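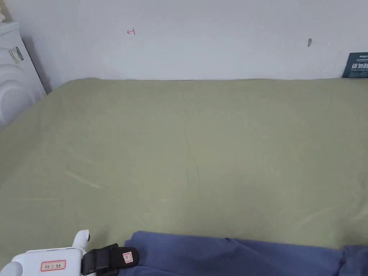
Fig. 4. Sheet pulled mostly flat over the mattress, against the wall. A few creases are fine.

Section 3: First Night Setup

Read this section before bedtime. Reading it at bedtime is how most support requests get written.

The Clesemum Underblanket is a heated pad that lives between your mattress and your sheet. It has one cord, one controller, two heat zones, and no sense of humor about being folded. If you bought the Clesemum with the Truletti dual controller, follow the same steps and then see 3.4.

3.1 Before you start

You will need:
The underblanket, out of its bag
The controller and its cord
A grounded wall outlet within reach of the cord (no extension cords, including the good one)
A fitted or flat sheet
A mattress at least 17 inches from any baseboard heater

Strip the bed down to the mattress. Mattress protectors may stay if they are thin. Foam toppers may not. Foam holds heat, and the controller will spend the night switching itself off and on to argue with it.

CAUTION: Do not use the underblanket on a waterbed, an air mattress, a crib, or a bed that folds into anything. Do not use it for an infant, for a person who cannot feel heat or work the controller, or for a pet, however persuasive the pet may be.

CAUTION: Check the pad for pins, scorch marks, and frayed wires. If you find any, stop and go to Section 9, Returns. Tape does not count as a repair.

3.2 Laying the pad

1. Find the tag marked FOOT. Put it at the foot of the bed. If the tag is missing, the cord socket is always at the foot end, on the left as you stand facing the pillows.

2. Unroll the pad toward the head of the bed. Stop short of the pillows. Your head makes its own arrangements.

3. Smooth the pad from the center outward with flat hands. Every fold is a place where two heating wires may meet, and they should not be introduced.

4. Pull the four elastic straps under the mattress corners. They are tight on purpose. On a deep mattress, do the two foot corners first, then lean on the head end with a knee.

5. Check that the socket sticks out past the edge of the mattress and is not tucked under it.

6. Put your sheet on. Any cotton, linen or blend will do, in any color. Do not pin it to the pad.

NOTE: The sheet does not need to be ironed or tight as a drum. The pad does need to be flat. If you feel a ridge through the sheet, take the sheet off and fix the pad. Patting the ridge firmly has been tried.

3.3 Connecting the controller

1. With the controller unplugged from the wall, push the small plug into the socket on the pad until it clicks. There is one click. If you hear two, pull it out and start over.

2. Run the cord down the side of the bed, never across it and never between the mattress and the frame.

3. Plug the controller into the wall. The display shows two dashes, then 0.

4. Press and hold the moon button until the light turns amber. The controller is now learning the size of your pad. It takes up to 47 minutes and looks exactly like doing nothing.

5. Stay off the bed during this time. No coats, no laundry, no suitcases.

6. When the light turns green, set the heat to 3 and leave the covers on for a while before you get in. Level 3 holds the pad at 77 degrees, which sounds modest on paper. Level 9 is for warming an empty bed and shuts itself off.

CAUTION: Turn the controller to 1 or off before you fall asleep. The timer will do it for you if you set it (see 4.2), and we suggest you set it while you still have opinions.

3.4 If you have the Truletti dual controller

Each side of the bed gets its own dial. The dials are marked A and B. A is the side with the socket. Decide who is A before the power goes on — this manual cannot help you afterward.

To swap sides without getting up, hold both moon buttons until the lights blink. To stop the other person from swapping them back, see Child Lock, 4.6.

3.5 First night problems

The light blinks red: The small plug is loose, or the pad is folded. Unplug at the wall, then check both.

The display shows E7: The pad got too warm and shut down. Unplug it, take off any extra blankets, and wait for it to cool completely. If E7 comes back, stop using the pad and contact us.

One side is cold: You are on the other person's dial.

There is a faint smell: A new pad may have a light fabric smell for a night or two. A burning smell is a different matter. Unplug the controller at once and do not use it again.

Nothing happens at all: Check the outlet with a lamp. Then check that the lamp works.

Write the serial number from the controller on the inside back cover before the sticker wears off. You will be asked for it in Section 9.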